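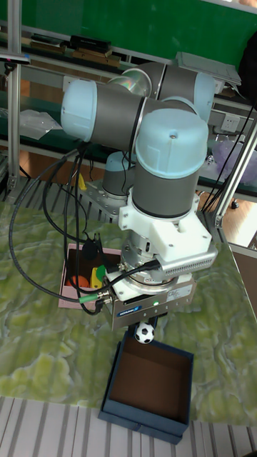
The night desk at Trandton wants it on record, ahead of any checkmarks, that a machine which tidies toys is a fine thing provided somebody else buys the toys, fills the box and stays up to watch. Noted. The rest of us have a form to fill in.

Kulora Chore Cell, pre-shift inspection
Task set: toy pickup and sorting
To be completed before the arm gets power. Comments are read, so keep them printable.

1. Emergency stop
Press it, confirm the light, reset it. PASS
Comment: Works every time. It remains the most dependable household helper we have tested.

2. Base and mounting plate
Bolts snug, no rocking when pushed by hand. PASS
Comment: Pushed by hand. Pushed again by a visitor who didn't believe the first push. Still there.

3. Cables at the wrist
Enough slack for a full turn, nothing pinched, nothing dragging through the toys. PASS WITH COMMENT
Comment: The black cables loop down by the pink box, and a loop near a box of toys is an invitation. Run the full turn at slow speed before the first pick. If a toy leaves with the cable, log it as a cable fault. It doesn't count as a pick, however cheerfully it is reported.

4. Printed bracket
Check the white adapter at the wrist for cracks, layer splits and loose screws. PASS
Comment: Use a flashlight. The last form said "looks OK from my chair."

5. Gripper
Connector seated, fingers clean, open and close 12 times without a stall. PASS
Comment: Fingers had something sticky on them at the start of the shift. Wiped off. Any parent could have predicted this, and the risk assessment did not.

6. Grip force
Soft toys, hard toys, small ball. PASS WITH COMMENT
Comment: The little soccer ball is the kind one. It is round, it has contrast, and it has no arms to get caught on. Please stop using it as the only test and then writing "toys: good."

7. Drop height
Release just over the blue box. No throwing. PASS
Comment: The limit is set in software — check it again after every update, whatever the update notes say.

8. Keep-out zone
No hands, mugs or sleeves over the tabletop while powered. FAIL, corrected
Comment: One mug. Owner known, mug returned, owner sulking.

9. Trial run
Target is 92 items put away out of 100 with no help. NOT MET
Comment: We got 52. A helping hand counts as help even when it is quick. Mikari's sorting cell reports better numbers, though its toys arrive one at a time on a belt, and I have yet to see a living room with a belt.

Is it ready for the house?
Tick one: Yes / No / Under supervision
Ticked: Under supervision
Comment: It can put a toy in a box, which puts it ahead of some people in my home. It can't yet cope with a blanket, a dog or a toy under the couch. Juška has asked whether it could do socks by November. I have left that line blank.

Carried over to Thursday: recheck item 3, repeat item 9 with the full toy mix, new place for mugs.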